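The Evska Prize

The village of Skalau has 1295 inhabitants, and in October every one of them has an opinion about soup.

I had lived there for eleven months when they asked me to judge the Evska, which is a soup, a prize and also, confusingly, the river. I took it as a sign that I'd been accepted. My neighbour took it as a sign that last year's judge had moved to the coast, and said so over the hedge while pegging out her sheets.

The rules ran to 45 pages. Beetroot was compulsory, dill was permitted, and cream had been a matter of conscience ever since the Delorme Bakery had entered something pink and won. The baker still wore the medal to work. People who had not spoken to him in years went on buying his bread, but they pointed at it.
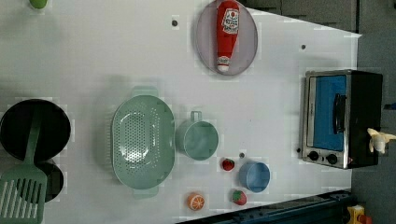

I was given a spoon, a chair and a glass of water, and told to be fair. Then a woman in a green hat leaned down and told me, quite kindly, which of the soups was hers.

The first tasted of beetroot. So did the second. By the ninth I had started writing things like "honest" and "reddish" on my card, and by the fourteenth I had crossed out "honest" in case it was read as a remark about the others. The man from Fidance Insurance, who had put up the prize money – 1000 in cash, in an envelope he kept patting – asked if I was enjoying myself. I said it was a privilege. He moved his chair a little further from mine.

The green hat's soup was terrible. It had the flavour of a coat that has been to a lot of funerals. I went back to it twice, hoping, and each time she nodded at me from the far wall as though we had an understanding.

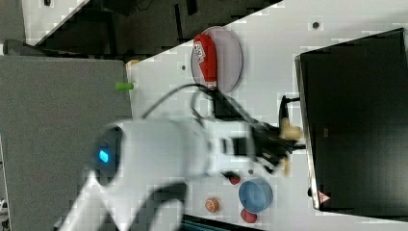
Could a judge simply declare a tie? Page 31 said that ties were settled by the judge eating both bowls to the bottom, in public, and then choosing.

So I gave it to number six, which was decent and had no hat attached to it. There was a silence, then some clapping from one corner, then a voice asking who on earth had made number six. The baker stood up. He had brought a second ribbon with him, already cut to length.

I walked home the long way, by the river. In the morning there was a loaf on my step, still warm, and next to it a jar of soup with a green lid. I ate the bread.

My neighbour says the coast is very nice at this time of year, and that last year's judge has a spare room.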